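March 20, 2025

Spent the morning arguing with a sentence. The sentence is 4.2 in the Lonow bench rules and it says, in full, "The work surface shall be kept clear of items not required for the task." I wrote it in December, on a full stomach, and I was proud of it. It has been quoted back at me ever since by people with mugs in their hands.

The trouble is the word "required." The task at the moment is mugs. Pick up a mug, put it on a rack, do it again with two arms until somebody goes home. So mugs are required, fine. Then the question came up whether a drink container is required, and the answer from the Cindau side is yes, it's a distractor object, it's in the protocol. So now we have a rule that bans drinks from the table and a protocol that puts one there, and I am the owner of both documents.

I went down after lunch to see how the rule was holding up in the wild. I stood outside the tape, like a good citizen, and read my own checklist off the clipboard. Speed limit set to the reduced value: yes. Stop button within reach of the operator without leaning over the table: yes, if the operator is me, no, if the operator is any shorter than me. Wrote that one down. Payload entered for the gripper and not left over from the last tool: yes, and it only took 7 minutes to find the screen that says so.

Then item 12, "objects staged per layout sheet," which is the one everybody initials without looking. I looked. The layout sheet shows circles. The circles are labeled A through F. It doesn't say which way a handle points, or whether a mug lying on its side is staged or just fallen over. I've been signing that line for months.

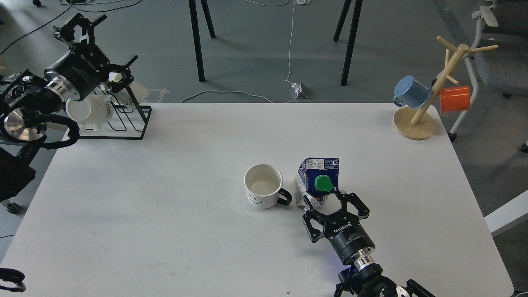
According to Kingi, the whole rule should be thrown out and replaced with a list of what is allowed, by name, taped to the table leg, and anything off the list gets confiscated. Kingi has clearly never tried to confiscate anything from an engineer. I said a list goes stale in a week. The reply was that so does a rule, it just takes longer for anyone to notice. I have no comeback to this and it bothered me all the way to the parking lot.

What I'm going to try, before the Wolitz people come to look at our paperwork:

4.2 becomes two rules. One for things the arms are meant to touch, which go on the sheet with a name and a resting position. One for things people are meant to touch, which stay off the table, period, including coffee, including mine.

A drink pouch used as a test object gets a dot of colored tape on it. No dot, it's lunch, and it leaves.

Nobody reaches in to straighten an object while the arms are enabled. This is already rule 2. It is in bold. I may try a bigger bold.

Also need to add a line for chairs. We have lovely rules on where the arms may go and not a word on where the chairs may go, and chairs travel. Half a meter from the table edge sounds sensible. I'll measure tomorrow, with the arms off, per rule 2.

Still haven't decided what to do with the layout sheet. Photos would be better than circles but then someone has to keep the photos current, and I can guess whose initials go on that. Left it as a draft with "handle direction???" in the margin and went to rinse out my cup.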